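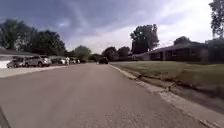 Droltska Street Tree Program: progress report to the Hájek Fund, first half of the grant

14 shares 3 comments

Wael Ghoneim asked me to keep this short and to say plainly whether the money is doing what the application said it would. My answer is that part of it is, and I don't yet believe the rest.

The application promised shade. What we have so far is planting, and I would like the Fund to keep those two things apart when it reads the attached sheets. By the end of June we had put 86 trees in the ground against a target of 1,507 over the life of the grant. The contractor, Corkier, says the pace will pick up once the fall stock arrives. It said much the same in its spring note, and the spring stock came late and short.

Survival

Kristýna Halás checked every new tree in the last two weeks of June. She marked 29 as "stressed," which in her notes means scorched leaves, a dry root ball or a loose stake. Corkier disputes the word and would like us to use "settling in." I have left it as Kristýna wrote it. Four of the trees are dead by anyone's standard and will be replaced at Corkier's cost, as the contract says. The replacements don't appear in the count above and I have asked that they never do.

Watering

Residents were supposed to adopt the trees outside their homes. Sign-ups looked very good on paper, and I was told several times that this was the part of the program to be proud of. Then Bořivoj Gajdoš called on everyone on the list. Only 26 households could say when they had last watered. A few did not remember signing anything. One man thought he had agreed to a petition about parking.

We have moved some of the outreach budget to a paid watering round for July and August. Iveta Murín signed off on this and the transfer is shown in the second sheet. I would rather have asked the Fund first — the heat didn't leave much time.

The Cora app

Cora was bought to let residents log watering and report damage. It works, in the sense that it opens. Most of the entries so far were made by staff during training. The supplier's monthly summary calls this "strong early engagement," and I'd ask the Fund not to repeat that phrase in its newsletter. The license runs out at the end of the grant year and I see no case yet for renewing it.

Species mix

We planned on five species and have planted three. Corkier swapped two of the maples for hornbeam without asking. Zdzisław Wróbel, who advises us on soils, thinks the hornbeam will do fine on the heavier ground east of the school and badly everywhere else. It has mostly been planted everywhere else. We have stopped any further swaps until he has seen the planting list.

Spending

We are under budget, but only because so little has been planted. I would not count it as a saving. Staff time is slightly over, nearly all of it spent on phone calls to the nursery.

Requests

1. Hold the second payment to Corkier until the fall stock has been delivered and checked.
2. Approve the watering transfer after the fact.
3. Let us report surviving trees from now on, with planted trees as a second figure.

Kristýna will repeat her check in September, and the results will go to Wael before they go to Corkier.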